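Zaltton Support Portal
Ticket 139 – Arm stops short when seating a module
Status: Open, waiting on customer
Product: Uso rack tending arm
Opened by: Otis Montoya

Otis Montoya wrote:

Hi all, me again. We've got the arm on the night shift at our Dvorak site now, swapping modules in the racks so our techs don't have to walk the aisles at 3 a.m. (which they're thrilled about, mostly). It picks the module fine, lines up fine, starts the push and then quits with "insertion timeout" before the thing is home. Not every time! Maybe one slot in the top third of the rack, then nothing for hours, then two in a row. The lower slots never do it.

What I've tried so far:
Restarted the controller. Twice.
Re-taught the top slots by hand.
Raised the timeout from 2,000 ms to 3,000 ms. Fewer stops, but now when it does stop it leans on the module for an extra second and I don't love the sound.
Swapped the fingertips for the spare set. No change.

Log from the last failure is attached. Can somebody tell me if the timeout is the right knob or if I'm just hiding something?

Zaltton Support wrote:

Hi Otis, thanks for the log. Please put the timeout back to 2,000 ms. The arm is reaching the slot a little low and rubbing on the guide. Did anything change on the rack or the table before this started? Also, please run the top slots in the simulator with your current cell file and tell us if the approach looks right there.

Otis Montoya wrote:

Timeout is back where it was. And yes, something changed, I only found out by asking. The day crew moved the rack over to clean behind it in September and put it back "pretty much where it was." Totally fair on their part, they used to shove that thing around all the time and it never mattered when a person was doing the swaps. You just looked and adjusted. Now it matters and I never told them, so that one's on me.

I ran the sim last night. Twenty passes on the top module, no stops, and the approach comes in square every time.

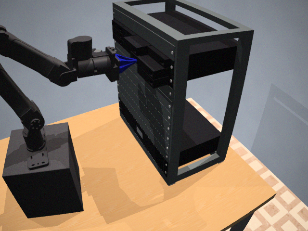 So the cell file still has the old rack position and the real rack is somewhere else. I measured from the base and we're off by a few millimeters at the front, more at the back, so it's turned a bit too. That would explain why the top is worse if the rack is also leaning, and I think it is. One foot looks short to me.

Other thing, while I have you. Our night techs used to do every swap themselves and now they mostly get called when the arm gives up. One of them said she's getting rusty on the Geltetti modules, and she's right to bring it up. Is there a way to schedule certain slots as manual only, say one night a week? I'd rather do it in your software than with a sticky note.

Zaltton Support wrote:

Yes, under Slots – Owner – Person. The arm will skip those and put them on the shift list. For the position, level the rack first, then run the four-point rack calibration. Don't re-teach single slots, it will fight with the calibration.

Otis Montoya wrote:

Perfect, leveling it tomorrow with the day crew so they see what the fuss is about. We're taping the floor too. Please keep this open until I've had a full night on the new calibration, and I'll post the log here.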